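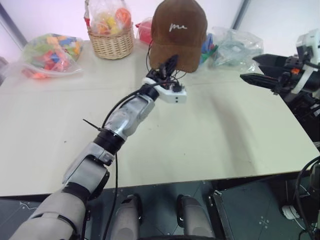 One reader of our June page wrote in to say that soft things are a waste of time on a first day of testing, and that a gripper should prove itself on wooden blocks before it gets anywhere near a hat. We tried it both ways at the Piltton workshop and still start with the hat. A cap gives when the fingers close, so a bad approach angle does less harm to the fingertips.

Tips for comparing two grippers on one table

Fix the cables first. A cable that loops in front of the fingers can snag on whatever you are picking up. Run the arm slowly through its full reach and watch the loop before you tie anything down. Trim the tails of zip ties flush with side cutters.

Give both grippers the same items. Ours are a cap, a bag of small colored pieces and a basket with a bag standing in it. Clear plastic is the hard one. Depth cameras often read straight through it, and thin fingers slide off the folds.

Do 43 picks per item with each gripper and write down every miss, including the ones you think were your fault. Move the item after each pick. Wipe the fingertips every eight picks with a dry cloth.

Set the closing force low and bring it up in small steps. On the Skustow controller we begin at 3 and have not needed more than 7 for cloth. The Nair controller uses a different scale, so keep a separate sheet for it.

Approach a cap from its lower edge and keep the fingers level with the table. Coming down on the crown just flattens it.

Short fingers are easier to aim. Long flat ones reach further under a bag but flex at the tips, so check them for play before each run.

Astmont pads fit most parallel fingers. Let the glue cure overnight.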